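Cabinet FAQ - Lokora panels, two-door type

Updated 2nd September. Covers the gray two-door cabinets we build and look after for Blackwood and the Clornus site. If yours is a single door, different page, see Meso wall boxes.

What are the three lights at the top left?

Amber, green, red, in that order. On our panels they are phase lamps, one per phase. All three lit = all three phases are there. Red does NOT mean fault up there. We get that call a lot.

One of the three is out. Now what?

Could be the lamp, could be a lost phase. Don't guess. Stop whatever the panel is feeding and call your electrician. Lamps are LED, you can't swap just the bulb, the whole unit comes out from behind the door. Electrician's job, again.

They look brighter or dimmer than yesterday?

Usually the room lighting. If they flicker, tell us.

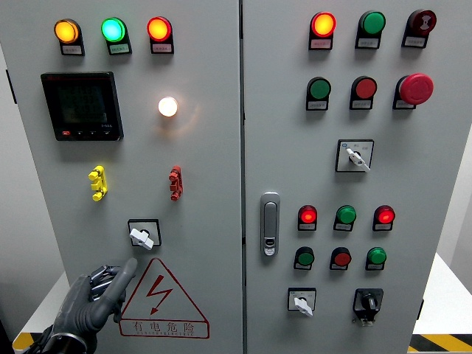

The labels are tiny. Can I get bigger ones?

Yes. Plates under the lamps and buttons are standard size but we can cut larger ones for most positions. Send us a list with the exact wording you want, in the order they sit on the door, top row first. Minimum order is one sheet. Please check the spelling before you send it, we engrave what you type. Blackwood has a whole set with PMUP on it.

Don't stick tape labels over the plates. Glue goes gummy in August and then someone has to scrape it.

The meter screen is dark. Is it broken?

Maybe not. Check in this order:

Press any button on the bottom row once, wait a few seconds.
Look at the three lamps. If those are out too it's not a meter problem.
Still dark with the lamps on? Probably the meter's own fuse, inside. Call.

Don't hold the buttons down. A long press gets you into the setup menu and you can change the CT ratio without meaning to. Ours ship set to 200 and should stay there unless we told you otherwise in writing. If your readings suddenly look silly (half, double, ten times) that's nearly always what happend.

Who writes down the readings?

You do, on the log sheet. Once a shift is plenty. Old sheets go in the folder, not in the cabinet. No paper inside the cabinet please.

How do I turn the selector switch?

Square plate, handle in the middle, on the left door above the warning triangle. Grip the handle, turn in one go until it clicks into position. Don't leave it between positions. Don't use pliers if it's stiff, call us and we'll look at the shaft. Read your own plate and drawing for which position is which, they were not all wired the same, especially the older Clornus ones.

Can I turn it while things are running?

Depends what it's wired to. Drawing 29 for Blackwood, drawing 47 for Clornus. No drawing handy, leave it alone and ask. 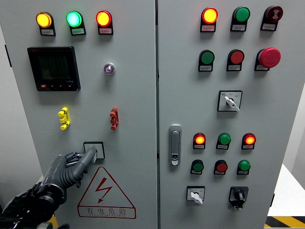

What does the triangle say?

有电危险. Danger, live electricity, basicaly. Lightning bolt means the same in any language. Treat the cabinet as live even with every lamp out. A dead lamp tells you nothing about what is behind the door.

Sticker is fading or peeling, can I get another?

Yes, free, ask for two so you have a spare. Wipe the door with a dry cloth first. Do not cover or move the old one until the new one is in your hand.

What are the yellow and red lumpy things in the middle of the door?

Please don't hang keys off them. Or lanyards. If one is cracked or wobbly, report it same day. What they connect to is on your drawing.

How do I clean the doors?

Dry cloth, or a barely damp one for the paint only. Keep away from the lamps, meter and buttons. No spray. No solvent, it takes the print off the label plates. Dust along the seam between the doors, soft brush, doors shut.

Can I open the doors?

Not unless you're authorized and it's locked out. Same answer for "just a quick look".

Do you still have spares?

Lamps in all the door colors, yes. Selector handles yes, 2 week wait on the plates. Meters are ordered in. Gray touch-up paint by the small can, shake it well, the gray never matches perfectly on an older door.

What do you need from me when I call?

Panel number, which door, which light or button (count from the left, top row down) and what the label says. A phone picture of the door helps, stand back far enough to get both sides in.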